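Filed under: Home, Sleep, Measurements

Summer bedding, part two: what the logger recorded

In the last post I set out why I stopped running the bedroom air conditioner overnight. Several readers asked for the data, so I have written up the June readings along with the method, such as it is.

The bedroom is on the top floor, faces west, and has one window. The roof above it is dark and badly insulated. On a clear day the ceiling keeps giving off heat well past midnight, and opening the window does little until the outside air drops below the inside air, which in June happens late. I wanted to know how much of the discomfort came from the air and how much came from the bed itself.

A mattress is an insulator. A foam one is a very good insulator, and it also blocks moisture on the side of the body that faces it. In winter this is welcome. In summer it means that close to half of your skin can neither lose heat to the room nor dry off. A fan helps only the upper side. I had been treating the room as the problem for years, and I had never put a sensor under my own back.

The logger is a Grostley with two probes. One hangs at pillow height, away from the wall. The other is taped flat to the surface I am lying on, at the level of the shoulder blades, under whatever the top layer is that night. It takes a reading every 45 seconds and stores humidity as well as temperature. I ran it on a cotton sheet over foam, a linen sheet over foam, and a woven straw mat over foam with no sheet at all.

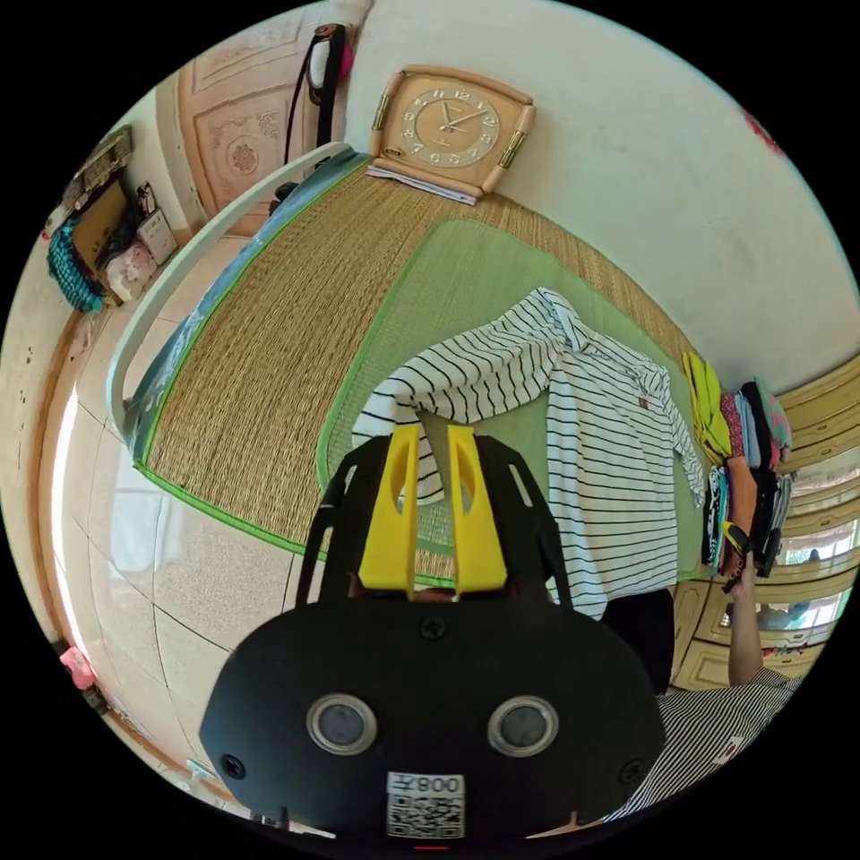
Temperature turned out to be the less interesting of the two numbers. All three surfaces warmed up at nearly the same rate once I lay down, and the curves are hard to tell apart after the first half hour. Humidity separated them. On the worst cotton night it climbed to 81 percent at the lower probe and stayed there until I got up. Linen rose more slowly and fell back whenever I turned over. The straw stayed lowest on every night I used it, and it recovered fastest after a change of position.

My reading of this is that the weave leaves small channels between the skin and the layer below, and that air moves through them each time you shift your weight. The straw itself takes up little water. Cotton takes up a great deal and then holds it against you. I have not tested this separately, and a proper test would need a heated dummy with a controlled water supply, which I do not own.

Some objections came in by email. Naima Tazi pointed out that the order of the nights was not random, and she is right – I used whichever bedding was clean. Abdelkrim Cherkaoui asked whether the probe tape could trap moisture by itself. It could, but it would do so on all three surfaces, so the comparison should survive. Radwa Salem wanted to know about comfort. Straw is firm and slightly slippery, and it leaves marks on the elbows. A thin long-sleeved shirt solves most of that.

Care is simple. Wipe it with a cloth wrung out in plain water, going along the weave, and let it dry in the shade. Direct sun makes the fibers brittle. Roll it for storage – folding cracks it along the crease, and a cracked mat catches on clothing. I keep a bag of Silex desiccant in the roll, 200 grams, and dry it out in the oven before putting the mat away in the fall.

The air conditioner now runs for 25 minutes before bed, to pull some heat out of the walls, and then goes off. The raw file is available by email if you want to plot it yourself. The time column is in local time and the first two rows are from when I was setting up the probes, so drop those.

Last updated: 13 July 2018

Related posts
Summer bedding, part one: turning off the compressor
Window fans: intake or exhaust?
Calibrating a cheap humidity sensor with table salt
A week without curtains in Groninholm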